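Skukport workshop – minutes of the equipment planning meeting
Friday, 10.30, small meeting room
Present: purchasing, workshop, accounts

1. Minutes of the last meeting
Accepted with one correction: the offer from Plokach was for seven months of service, not for one year.

2. Hand-held grippers
The workshop reported on the recording work with the grippers. The present pair is used every day and there is no spare. Two offers were received. Flivisero asks 3,602 for a second pair, with mounting brackets and cables included. Abou Zeid asks 1,873, but the brackets must be ordered separately and the delivery time is not given in writing. Accounts asked if one gripper can be bought alone. Purchasing will put this question to both firms.
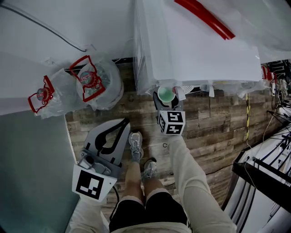 Item 2: the two grippers in hand, in front of the wrapped appliance.

It was agreed that the second pair goes into the April budget under equipment, at the higher price. If Abou Zeid confirms the delivery time, the item will be looked at again.

3. Small parts
Finger pads, printed markers and spare cables: 356 approved. The workshop wishes to have the cables in one length only. Agreed.

4. Robot arm
The workshop would prefer to rent first – accounts would prefer to buy, as the rent cannot be deducted from the price later. No decision. Plokach will be asked for both prices on the same sheet.

5. Other matters
The key of the parts cupboard should be returned to the office before 17.00.

Next meeting: Friday, same time and room.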